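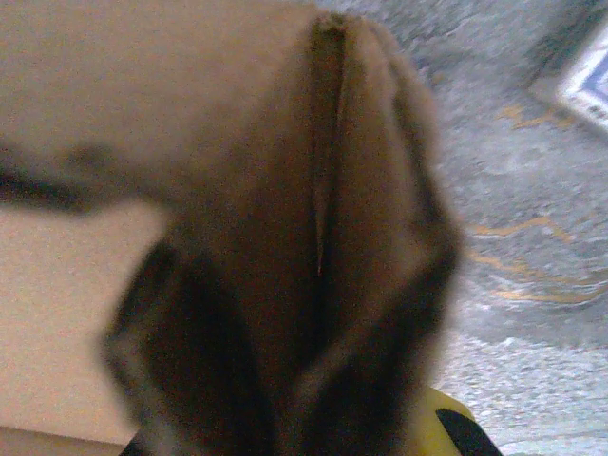

Call for Participants: Textile Handling Open Day, Hiltura Automation, Tultthorpe Site

Reference: TH-190
Replies due: 2019-06-02

Hiltura is looking for participants for an open day at its Tultthorpe site in November. The subject of the day is robotic handling of soft goods: grasping, lifting, folding and placing fabric items on a work surface. Participants will watch a demonstration, operate a handling station under supervision, and complete a written assessment of what they saw. The assessment is used in planning the next version of the station software, so we are asking for people with a relevant working background and not for a general audience.

Who we are looking for

We have places for participants in the following groups:

Garment, upholstery and linen workers with at least two years of hands-on experience. No knowledge of robots is needed. We want people who can tell from a fold whether a piece has been picked up by one layer or by two.

Maintenance technicians and line operators from plants that already run automated equipment of any kind.

Instructors and final-year students in mechatronics, textile engineering or a related program. Students need a signed form from their department.

Two places are held for applicants with experience in safety assessment of shared human and machine work areas.

Applicants must be 18 or over and able to stand at a counter-height surface for up to 40 minutes at a time. A stool can be supplied on request. Participants who use a wheelchair will be assigned to the station with the adjustable bench; please state this in your reply so that the bench can be set beforehand. You must be able to read and write in English well enough to fill in the assessment form.

Employees of Hiltura, and anyone who has worked for Giraldo Controls on the Walter software within the past year, may attend as observers but may not submit an assessment.

Outline of the day

Check-in and safety briefing. Badges are issued at the front desk. The briefing covers the stop buttons, the floor markings and the speed limits that apply when a person is inside the marked area.

Demonstration. Katherine Cárdenas, who leads the handling group, will run the standard sequence on soft items of different weight and pile. The sequence has four steps: approach, pinch, lift, release. Each item is run with the close-range camera view shown on a monitor, and then with the monitor turned off, so that participants can judge how much can be read from the outside alone.

Common difficulties. A short talk on grasp failures in fabric, including slip, double-layer pickup, bunching below the fingers, and loss of camera focus when the material comes very near the lens. Questions are taken during the talk.

Supervised operation. Participants work in pairs. One operates the station through the Walter interface while the other records each attempt on the log sheet, and the two then change places. No attempt is scored against the participant.

Lunch is provided. State dietary needs in your reply.

Written assessment. The form has 12 questions and takes most people under an hour. Answers should be specific: name the item, the step and the fault. Sketches are welcome and may be made on the back of the form.

Discussion and close.

Conditions on the floor

Remove rings, watches and lanyards before entering the marked area. Long hair must be tied back. Closed shoes are required. Loose scarves and drawstrings are not allowed near the stations, and lockers are available for them. Personal phones may be used in the lunch room only.

The stations record camera images and joint positions during every run. Hands and sleeves may appear in these recordings. Faces are not needed for the work, and any images in which a participant could be recognized are deleted within 30 days. Participants sign a consent form at check-in and may withdraw consent on the day or in writing afterward. Withdrawing does not affect payment.

Payment and travel

Participants who complete the assessment receive $190. Travel by car or public transportation is repaid up to $158 on presentation of receipts. Overnight stays are not covered unless agreed in writing before the visit. Payment is made by bank transfer, and the transfer form is handed out at the end of the day. Observers are not paid but may claim travel on the same terms.

How to apply

Send a single document of no more than 700 words to Ruth Grajales, Visitor Programs, Hiltura, Tultthorpe. Put the reference TH-190 in the subject line. Include:

Your current job or course of study, and the group above under which you are applying.

The kinds of fabric or soft items you handle most often, and by what method.

One handling fault you have dealt with at work, what caused it, and how it was corrected.

Any access needs, and whether you would accept an observer place if no participant place is open.

Do not send drawings, samples or process documents that belong to your employer. Replies received after the date at the head of this notice will be placed on the waiting list. All applicants will receive an answer by letter or email. Those selected will be sent directions, the consent form and a copy of the safety rules to read before the visit.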